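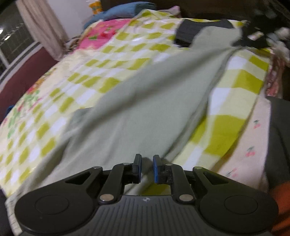

Help us turn over the rooms at Durkstead this summer

We're looking for people who like a well-made bed. If you get a small thrill from pulling a quilt straight and seeing the squares line up with the edge of the mattress, please read on!

Durkstead is a guest house with a big garden, a long porch and a lot of bedding. The season starts in May and we need 3 part-time room attendants to join Jonalyn Agbayani and the rest of the housekeeping team. The work is mostly beds and fabric: stripping, making up, folding, sorting clean laundry, putting the right things back in the right closets. There is some dusting and vacuuming too, but we have a separate crew for bathrooms and kitchens.

Every room has its own bedding and we're pretty attached to it. There are checkered quilts (lime green and white is the one guests ask about most), stripes, plain linens and a few older pieces that need gentle handling. You'll learn how each one is folded and which way up it goes. Jonalyn has a way of folding a king-size quilt alone in a small room that is a pleasure to watch, and she'll teach it to you in your first week.

What a shift looks like

You start at 9:30 in the laundry room with coffee and the room list. Beds come first, then loose items: clothes left on a chair or a bed, spare pillowcases, throws. Guests who are staying on like their things folded and set to one side, so we do that. We aim to be finished by 2:30, and there's a paid lunch break in the middle - usually soup, often pie.

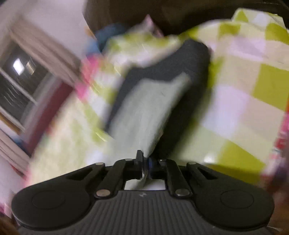
Small pieces take more patience than you'd think. Scarves, T-shirts, odd socks and napkins all have to be picked up, shaken out and matched with where they belong, and we'd much prefer you take an extra minute over them than rush.

Who we'd love to hear from

No hotel experience needed. Students, retirees, parents with school-hour schedules, people between jobs - all welcome. You should be comfortable on your feet for a few hours, able to lift a full laundry basket, and happy working in pairs. Stairs are part of the job in the main house. The Sedthorpe annex is all on one floor, so tell us if that would suit you better.

Shifts are five hours, up to 4 a week, and you can swap with others as long as the board in the laundry room is kept up to date. Pay is hourly, with a $800 bonus for anyone who stays through the end of the season. Bus 53 stops at the bottom of the drive.

To apply, send a few lines about yourself to Jonalyn Agbayani at the Durkstead front desk, or drop in any morning before 11 and ask for her. We'll invite you for a paid trial shift, and you'll hear from us within 7 days after that.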